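Still Putting Away My Own Groceries

I have been promised a robot butler since I was old enough to be told to clean my room. I am now old enough to have a bad knee and a pantry that goes down to floor level, and there is still no butler. There is a vacuum that eats phone chargers. I have had it for 8 years and it knows my house about as well as the mailman does.

So I read the robot news the way other people read about lottery winners. Last month it was the Pellari, which folds towels. I watched the whole video. It folded one towel, quite nicely, in the time it takes me to fold a load, eat a sandwich and lose an argument about whose turn it was. The price was $2,247, and the towels have to be laid out flat for it first. If I am going to lay the towel out flat, I have already done the part I hate.

What I want is the groceries put away. That is my whole wish list. Cans out of the bag, cans on the shelf, soup with soup. A four-year-old can do it, badly, for a quarter.

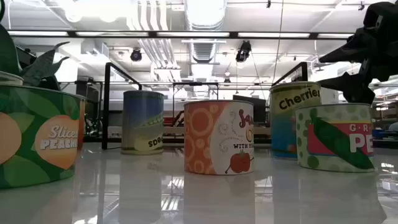 Photo: Phong Triệu

Peaches, peas, cherries, and one can of peas that seems to have landed on its head. I feel at home already. My own pantry has had an upside-down can of something in it since October and I'm not going to be the one to fix it.

Look at the help this job gets, though. A shiny white table, a metal frame, cameras on the ceiling, and enough lights up there to grow lettuce. I do the same work under one bulb with a dog between my feet. And notice the sizes. The peach can is a big one, with a plant sitting on top of it, and I would like to know what the gripper is supposed to make of that. Is it one thing or 2 things? I had to think about it myself.

My cousin at the Clodanen warehouse in Clemdale says they have arms on the line that move boxes all night and never complain. Fine, but every box is the same box. On the day they changed the tape, she says, the arms stood there for 80 minutes until a person came over and sorted it out. My kitchen changes the tape every morning.

I'm not giving up. The day one of these things can unpack a bag from Garcia's, with the bread at the bottom where the kid always puts it, I will clear out the broom closet and it can live there. Until then I'm going down to the low shelf by way of the counter edge - one hand, then the other, then the knee.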